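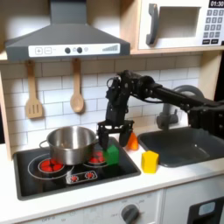 4. Rules for working at the toy kitchen station

This section is for every person who operates the Stendeo arm at a kitchen station. Please read it completely before the first session, also if you have used the older Driltholm bench before. The rules in 4.2 and 4.3 are obligatory. The rules in 4.4 are good practice and your site may adapt them.

4.1 Before you switch on

1. Check that the kitchen unit stands firmly and does not move when you push it lightly with one hand.
2. Look at the cable along the arm. The coiled part near the elbow must hang free and must not touch the shelf, the hood or the faucet in any position that the task needs.
3. Remove from the counter all objects that are not on the task card. Utensils on the hooks may stay, if they hang outside the path of the arm.
4. Put the emergency stop on the side of your stronger hand, where you can reach it without standing up.
5. Mark the floor line 30 cm outside the longest reach of the arm. The observer stays behind this line.

Note: The burners and the display of the microwave are part of the toy. Do not use them as a sign that the station is on or off. Only the lamp on the Stendeo power box shows this.

4.2 Placing the objects

1. Place the blocks by hand only when the arm is in pause and the lamp is yellow.
2. Keep enough free space beside each block that both fingers can come down without touching its neighbor. If two objects must stand close together, the task card has to say so.
3. Stand the blocks with a pointed top upright, with the point up. A block which lies on its side at the start is a different task and needs its own card.
4. Do not place any object at the inner edge of the sink. If it falls into the basin, the arm can hit the faucet when it follows.
5. Set the pot so that its handles do not point to the approach side of the gripper.

CAUTION: Never reach between the open fingers, also not for a short correction. The gripper closes with full force if the connection is lost and comes back.

4.3 During the run

1. Say "arm moving" aloud before you release the pause.
2. Bring the gripper down vertically over the stovetop. Sideways movement is allowed only when the finger tips are higher than the tallest object on the counter.
3. Keep the speed setting at 5 or lower when the arm works under the range hood. The space between hood and stovetop is small, and the elbow can touch the shelf before the operator notices it.
4. If a finger presses on the counter or on the glossy surface of the stovetop, stop. Do not try to free it by opening the gripper. Raise the arm first, then open.
5. When an object falls to the floor, press pause and wait for the yellow lamp before you pick it up.
6. After 19 runs, make a break and change the operator.

CAUTION: The pause button holds the arm in its position but does not remove the power from the motors. For work on the fingers or on the cable, the main switch must be off.

4.4 Good practice

- Write the start position of each object in the run sheet with the words of the station map (front left burner, rear right burner, counter right of stovetop). Words like "near" or "in the middle" make trouble later for the person who must repeat the run.
- Use the name of the color and the shape together, for example "green block". At the Brikosby site we had sheets where only "block" was written, and 13 of them could not be used.
- Clean the finger tips with a dry cloth at the start of the shift.
- Report a failed run in the same way as a good one. Do not delete it.

4.5 Ending the session

1. Move the arm to the rest position with the menu, not by hand.
2. Switch off the main switch and wait until the lamp is dark.
3. Put the blocks back in the Grecu case and compare them with the list in the lid.
4. Sign the run sheet. If something was damaged, fill in form S2 also, even when the damage looks small.

For the calibration of the fingers, see section 5.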